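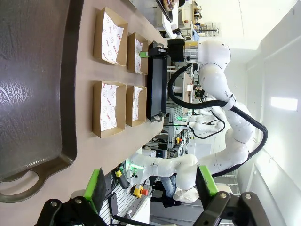

Figure 14-1. Griddle and lined paper trays on the counter.

14. Setting up the counter for serving

This section is for the person who prepares the counter before the first order. For cleaning of the griddle after closing, please see section 9.

14.1 Placing the griddle and the paper trays

1. Wipe the counter and let it dry fully.
2. Lay the griddle at the left side, with the handle pointing to you. The griddle is cast iron and heavy. Use two hands.
3. Open four paper trays and put them to the right of the griddle, two by two as in Figure 14-1. Leave a small space between the griddle and the first trays.
4. Put one sheet of the printed paper in each tray, with the printed side up. Press it lightly into the corners. It is normal that one edge stands up or folds over the side.
5. Keep the long black scraper at the right side of the trays.

CAUTION: Do not put the paper trays on the griddle, also when you think it is cold. Check the temperature first.

Note: The lining sheets are sold by Ammann in packs of 105. Please do not cut them. A cut sheet is too short for the bigger tray and the grease will come through.

14.2 Moving doughnuts to the boxes

1. Prepare the doughnut boxes on the table, open and with the paper already inside. Do this before you bring any doughnut.
2. Take the black plastic tray and put the doughnut on it with the glaze up.
3. Carry the tray flat, at the height of the waist, with one hand on each end.

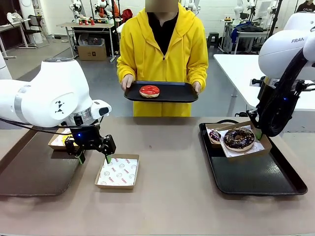 Figure 14-2. Carrying a glazed doughnut on the black tray, with a hand on each end. The box on the table is lined and open.

4. Put the tray down next to the box. Do not hold it over the box while you transfer the doughnut.
5. Lift the doughnut from under the dough. The fingers or the tongs must not touch the glaze.
6. Close the box only when the glaze is set. If it is still soft it will stick to the lid.

Note: For glazed doughnuts, one piece on the tray at a time is the safest. With plain ones you can carry more, but they should not touch each other.

CAUTION: If glaze falls on the tray, change the tray or wash it before the next doughnut. Dry sugar makes the surface rough and the dough will tear.

If a tray or box is missing from your Gidik counter set, please write to Abimbola Usman and give the order number. The part number for the black tray is 1,874.

Text revised 14 Oct 2019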